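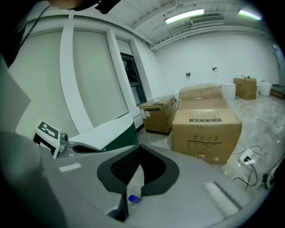
Hạnh Âu 在上一组帖文下留言,询问陈列室的卷帘是否会一直放下,以及洁具进场之后,白天还能不能在自然光下看釉面颜色。留言中还提到,她在别处选过一只浴缸,灯下看是白的,搬回家发现偏黄,退换拖了很久。

---

现就卷帘问题答复如下。布置期间,卷帘的升降由当班人员按需要决定。开放参观以后,上午升起,午后视日照情况放下。需要在自然光下核对釉面颜色的访客,请在预约时注明“看色”,我们会把时间排在上午。

---

Plestumley 卫浴构件陈列室的布置工作现已进入洁具定位阶段。本串帖文说明房间安排、纸箱与包装的处理、浴缸和柜体的摆放要求,以及参观预约办法。篇幅较长,敬请按需阅读。后续如有变动,将在本串末尾续发,不另开新帖。

---

先说房间。墙面保持白色,不贴壁纸,不加腰线。前期讨论中有同事建议在浴缸后方做一面深色背景墙,经比较后未予采纳。洁具本身多为白色,在深色墙前轮廓固然清楚,但访客家中极少有这样的墙,看过之后对尺寸和颜色的判断容易出现偏差。

---

地面同样不铺地毯,也不设抬高的展台。所有落地构件直接放在地面上,访客可以按家中的实际高度判断浴缸沿的跨入高度、坐便器的座高和柜面的使用高度。以往在另一处场地使用过展台,收到的意见集中在“看着合适,装好以后觉得矮”。

---

窗的处理分为两种。装有卷帘的窗继续使用浅色卷帘,没有装帘的窗暂不加装。Cheng-en Fang 来信建议全部统一,以求整齐。我们已将该建议列入下一阶段,届时会与灯具调整一并办理。

---

关于夜间作业:部分搬运和摆放安排在晚间进行,请周边住户谅解。晚间作业不使用电动工具,不拖行重物。如仍有声响影响休息,请直接致电前台,值班人员会当即处理,无须等到次日。

---

再说洁具。首批进入陈列室的有独立式浴缸、浴室柜和坐便器。淋浴屏和龙头另行进场,目前不在本室。曾有访客按旧版目录前来查看龙头,未能如愿,我们为此致歉。目录已更正,请以新版为准。 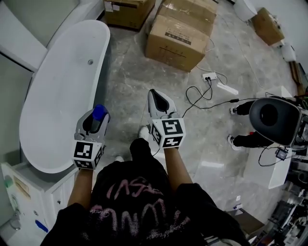

**Kedir Shiferaw**
Plestumley 卫浴构件陈列室 布置与接待主管

浴缸的正式位置尚未确定。独立式浴缸四面可见,摆放时对周边空间的要求比嵌入式浴缸高得多。它与柜体、纸箱相邻放置,仅供布置阶段使用,请勿把这样的间距当作安装参考。

---

浴缸定位后,长边一侧须留出不少于 800 毫米的通道,供访客通行和弯腰查看。另一侧可以适当收窄,但应保证手臂能够伸入擦拭。这条规定同样适用于今后更换的任何一款独立式浴缸。

---

椭圆形缸体的摆放常被误解。有人习惯以缸沿最宽处量尺寸,有人以底部着地处量尺寸,两组数字相差不小。本室一律以缸沿最宽处为准,登记卡上也只填这一组。访客自行测量时请采用相同办法,以便与卡片核对。

---

浴缸内壁上的溢水口是圆形的,位于缸壁靠上的位置。参观时常有人问溢水口与水深的关系。简单说,水位升至溢水口即开始外排,能够泡到多深,取决于溢水口的高度,缸沿的高度只能作为外观参考。选购时请把这一项问清楚。

---

布置期间,浴缸内不得放置任何物品。配件、说明书、手套、卷尺、水杯均在此列。釉面一旦被硬物划伤,修补痕迹在侧光下十分明显。此前在 Stenon 分部发生过一次,一只扳手滑落缸底,整只浴缸后来只能降级处理。

---

清洁浴缸请用软布和清水。顽固胶痕可以用中性清洁剂,先在底部外侧不显眼处试擦。钢丝球、去污粉和刀片一律禁用。这几样物品已从清洁柜中撤出,如有同事自行携入,请当班人员代为保管,下班时归还。

---

浴室柜部分。柜体为白色,柜面以下的立面供访客开合体验。柜体在正式固定之前不承受侧向推力,请勿倚靠,请勿坐卧,也请勿将整箱货物压在柜面上。小件可以临时放置,当日收走。

---

Jeferson Fontes 问,柜体靠近浴缸是否会受潮变形。答复如下:在陈列室内,浴缸不接水,不存在溅水问题。在家中安装时,应视柜体板材和封边情况而定,并向供货方索取书面说明。本室不就具体产品的防潮性能作出承诺。

---

坐便器目前只作外观和座高展示,不接管路。请带儿童前来的访客多加留意,本室内的坐便器不可使用。楼层公共卫生间在走廊尽头左转处,全天开放,门上有标识。

---

坐便器两侧及前方的净空,本室按实际家居尺寸布置,地面会贴出范围线。范围线颜色与通道线不同,具体颜色在定位完成后公布。访客站到线内比一比,再回家量自家的卫生间,比单看平面图可靠。

---

接下来说明纸箱。进场纸箱在拆封以前一律保持封口胶带完整。带有白色标签的纸箱,标签应朝向通道,便于核对。标签朝墙的,由搬运人员转正后再离开。标签破损、字迹无法辨认的,暂不拆封,报登记处处理。

---

纸箱不得斜靠墙面过夜。倾斜放置的纸箱,底部边角受力不均,箱内陶瓷件容易磕碰。作业中途临时靠放可以,收工前应放平。此项由当班人员在关灯前检查,结果写入交接本。

---

纸箱可以并排放置,也可以前后放置,叠放则以箱面标示为准。没有标示的按不可叠放处理。曾有人提出纸箱占地过多,希望叠高以腾出空间。我们理解这一要求,但在没有供货方书面确认之前,不作变通。

---

拆箱顺序:先核对标签与登记单,再查看箱体外观,然后开封。开封使用短刃刀,刀口入纸不宜过深。内衬取出后放在箱旁,不与其他箱的内衬混放。核对完毕,由 2 人共同签字。只有一人在场时可以做外观检查,开封须等另一人到场。

---

包装保留期为 14 天,自签字之日起算。保留期内发现瑕疵的,用原包装退回。期满以后,纸箱压平送往 Jinach 回收点,内衬中可再用的部分交给维修组。泡沫类内衬不进入纸类回收,请分开装袋。

---

有读者来问,能否领取拆空的纸箱用于搬家。可以。请在保留期满后前来,先到先取,不接受预留,也不代为送出。纸箱尺寸不一,部分箱体较长,乘坐公共交通携带不便,请事先考虑。

---

关于标签上的个人信息。部分纸箱来自个人捐赠,标签上可能印有寄件人的姓名和地址。登记完成后,标签随即揭下,统一销毁。领取空箱的读者若发现仍有未揭的标签,请当场交给工作人员。访客拍照时,请勿近距离拍摄纸箱标签并对外发布。

---

胶带的使用也作了统一。临时固定柜门和抽屉,使用低黏度胶带,不得使用封箱胶带。贴附时间以当日为限,次日重新更换。揭除时沿表面缓慢拉起,不要垂直撕扯。若留有残胶,先报登记处,再做处理。

---

与供货单位的衔接情况如下。El Khatib 负责本批柜体的运送,Stenon 分部转来浴缸的登记资料。两方单据格式不同,核对时请以本室登记单为主表,差异处用铅笔标注,不得涂改原件。

---

Leopoldo Ventura 反映,登记单上“缸长”与“外长”两栏含义重复,填写时容易混淆。意见属实。新版登记单已将两栏合并,统称“外沿长度”。旧版登记单用完为止,填写时“外长”一栏画横线即可。

---

搬运路线维持不变,由货运入口进,经走廊,到陈列室。走廊转角处设有软质护角,请勿取下。浴缸通过转角时由前方一人发出口令,后方听令行动,中途不换手。若需停下,先放稳,再松手。

---

参与搬运的人员请穿平底、不脱色的鞋。鞋底嵌有砂石的,请在入口处刷净。地面为浅色系的灰色,深色鞋印比较显眼,砂石造成的划痕则无法擦除。入口处已备有鞋刷和地垫,雨天另加一张吸水垫。

---

衣物方面没有统一着装要求。金属扣、长项链和外露的钥匙请在靠近洁具前取下或收好。长发请束起。以上要求对工作人员和访客同等适用,接待人员会在入室前逐一提醒,请予配合。

---

室内工作期间会有线缆经过地面。当班人员应使线缆尽量靠边走,横穿通道处加盖压线板。线缆不得绕过浴缸缸沿,也不得夹在柜门之间。收工时逐条盘起,挂回原处。

---

参观安排。定位完成后先行试开放,试开放日为星期四,下午两点开始接待。每场由 1 名接待人员带领,最多接待 3 组访客。超出人数的预约将顺延至下一场,系统会自动发送通知,无须重复提交。

---

预约时请写明三项内容:想看的洁具种类、家中卫生间的大致长宽、是否需要看色。尺寸写不准也没有关系,接待人员会在现场用地面范围线帮助比对。没有填写尺寸的预约照常受理,只是现场所需时间会长一些。

---

轮椅使用者和推婴儿车的访客,请从货运入口旁的平坡门进入。该门平时关闭,到达后按铃,接待人员前来开门。浴缸四周的通道在试开放前会用轮椅实地走一遍,如有转弯不便之处,将调整浴缸位置,不调整通道宽度。

---

Cheng-en Fang 另问,是否可以躺进浴缸试长度。可以,但有条件:脱鞋,取下身上硬物,由接待人员铺上棉垫后再进入。每次一人。儿童须由成人在缸外扶持。浴缸完成定位并确认放稳之前,不开放试躺,请勿提前要求。

---

有关价格和转让的问题,请勿在本串下询问。陈列室只负责展示与登记,转让手续由服务窗口办理,开放时间见主页置顶。在本串下留言询价的,我们会统一回复窗口电话,不作单独报价。

---

补充答复 Hạnh Âu 的后半个问题。白色釉面之间确有差别,有的偏冷,有的偏暖。陈列室会准备一组白色瓷片供借用,访客可带到窗边与洁具比对,也可以登记后带回家,在自家灯下再看一次。瓷片借期与归还方式,领取时当面告知。

---

Jeferson Fontes 追问,浴缸、柜体、坐便器是否必须选同一种白。没有这样的规定。相邻摆放时差别较易察觉,中间隔着墙角或门时不太看得出来。访客可以请接待人员把瓷片依次靠在各件洁具旁,自行判断能否接受。

---

仍待办理的事项列出如下,供相关同事对照:

- 浴缸正式位置的确认,由布置组办理
- 地面范围线的颜色与线宽
- 柜体固定方式,待 El Khatib 回函
- 未装卷帘窗户的后续处理
- 新版登记单的印制

---

El Khatib 的回函如在试开放前未能到达,柜体将以不固定状态展出,柜旁加放提示牌,抽屉暂不开放拉动。届时请访客只作外观查看。回函到达后的安排,在本串续发。

---

对本串内容有疑问的,请在对应的那一条下留言,不要集中写在首条,以便逐条答复。工作日内的留言当天处理,晚间留言顺延至次日上午。涉及搬运现场的紧急情况,请打前台电话。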